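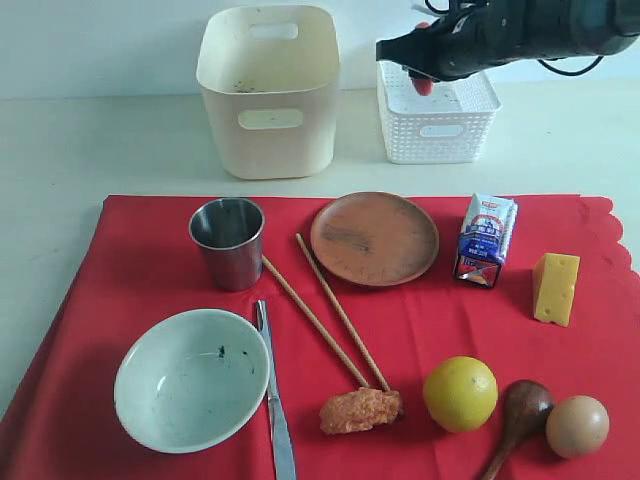 The red cloth, the two bins and the usual suspects. Sorting table, Saturday.

The Great Shelf Clear-Out, part three of what was meant to be one

Readers of last month's item will recall that the break room shelves at Dulten were going to be dealt with "in an hour, tops." I wrote that sentence and would like it back.

We got going again on 18/05/2024, armed with a red tablecloth from the holiday box (scalloped edge, permanent creases) and a simple system. Anything without an owner goes on the cloth. Anything on the cloth at closing time goes in a bin. The tall cream bin is for keeping and the short white basket with the little square holes is for giving away. Raelene Ngata wanted labels. Bastian Frerichs said grown adults could remember two bins. By lunch he had put his own lunch box in the giveaway basket, so there will be labels.

The small steel cup has been claimed by three people, all of whom say they brought it from home. It will stay in the keep bin until two of them back down. Milk cartons are not shelf items at all and I'd ask everyone to stop leaving them there as if they were books.

Then we come to the wooden plate. It's round, it's shallow, it has a raised rim, and it has been on the second shelf for longer than I've worked here. Opinion is divided on whether it's a serving plate or a thing you put under a hot pot. Opinion is not divided on whether anyone has ever washed it. 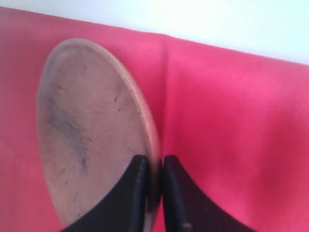
The gray smudge across the face is the sticking point. Raelene thinks it's a scuff and will come out with fine sandpaper and a wipe of oil. Bastian thinks it's something off the bottom of a pan and has offered to not be involved. Add the little dark specks and you have a piece of wood with a past. My vote was the giveaway basket, but I was told we don't give away things we wouldn't eat off, a standard that would empty most of my kitchen.

So the plate gets a reprieve. Raelene will have a go at it with the sandpaper, and if it looks decent it can hold the cookies at the Tuhiwai lunch. If it doesn't, it can go under the ficus.

The top shelf is next, including the drawer unit that doesn't open. If something up there is yours, come and get it by the end of May. After that it goes on the red cloth with everything else, and Bastian gets to choose the bin.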